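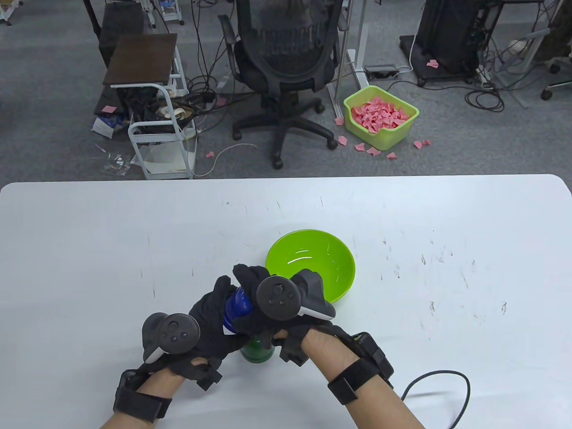
Getting dark scuffs off a white table top

Posted by Mellska, Tuesday, November 19, 2024

We have a white table in our office that gets used all day, and the top is covered in small dark scuff marks and specks. They are worse on the right side. Dish soap and a sponge took off next to nothing. I don't know what the top is made of. What should I try before I give up and buy a table cover?

Torska
Try a melamine sponge, damp, with very light pressure. Test it on the underside first. It is a fine abrasive and can leave a dull patch on a glossy top. Wipe with plain water after and dry with a cloth. Marks from rubber or plastic usually come off this way. If a speck catches your fingernail, it is a chip or a scratch and no cleaner will help.

Filach
just get a big desk mat

Aksoy
Rubbing alcohol on a cotton pad, 2 minutes at most, then wipe. Worked on ours in May. Don't use it on a painted or varnished top. Also pick up the paper scraps around the basket before you start, wet pink paper can bleed onto a gray carpet and you will have a second stain to ask about.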